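## Kamum ribbed mug, gray

I've been drinking out of this one since August and I'm a little bit in love with it! It's ceramic, gray all over, with ribs you can feel under your fingers and a small handle (two fingers for me, maybe three if yours are slim). I first spotted it at the Cunthorpe makers' fair and ordered 12 on the spot – 8 are still on the shelf as I write.

It holds 200 ml, so think flat white, not a bucket of tea. If you want the bucket, go look at the Fuchs mugs on the next page.

- Ceramic, ribbed outside, smooth inside
- 200 ml
- Sold singly or as a set of 2
- Hand wash, please – I put mine in the machine once and the glaze went a touch dull

I like it next to things that don't match. Blue flowers, green checks, whatever's in the cupboard. The plain gray gets along with all of it. 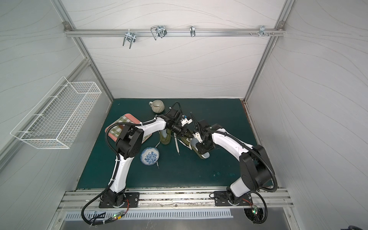 Kamum mug at the back, with the blue floral bowl, the checkered cloth and an olive green glass cup.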